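Soft plastics: changes to sorting from July

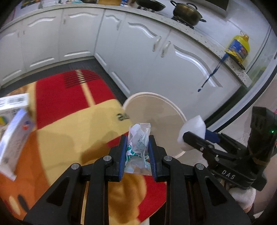 A small printed wrapper above a cloth-covered table.

The soft plastics stream at Renley takes film, bags and wrappers that the curbside carts do not. In the last quarter 27 sacks went out and 2 came back. Both rejected sacks contained foam and tissue mixed in with film, and the processor treats any sack with visible fiber as general waste.

Small wrappers are the slowest items to sort. A crumpled piece hides its inner face, and the inner face decides where it goes. Open each one flat before it goes in a bin. Clear and translucent film goes in bin A, with or without colored print. Anything with a silver inner layer goes in bin C. Paper labels larger than a thumbnail should be peeled off first.

White items cause most of the errors. Tissue, foam sheet and thin white film look alike when bunched up. Pull a corner: film stretches before it tears, tissue tears at once, and foam breaks with a clean edge – if the result is unclear, the piece goes in general waste.

Boxes with barcodes and printed panels are not part of this stream. Flatten them for the cardboard cage and check for inner bags, which are often left behind.

Sacks are now closed at 39 liters instead of 70. The larger size was too heavy on the stairs and tended to split at the seam. Ajith Kulkarni has put the new liners on the shelf under the scale. Please use up the open roll of old ones for general waste only.

The next sorting session is Wednesday at 6 p.m. Questions about borderline items go to Napaporn Prasertsri, who keeps the sample board.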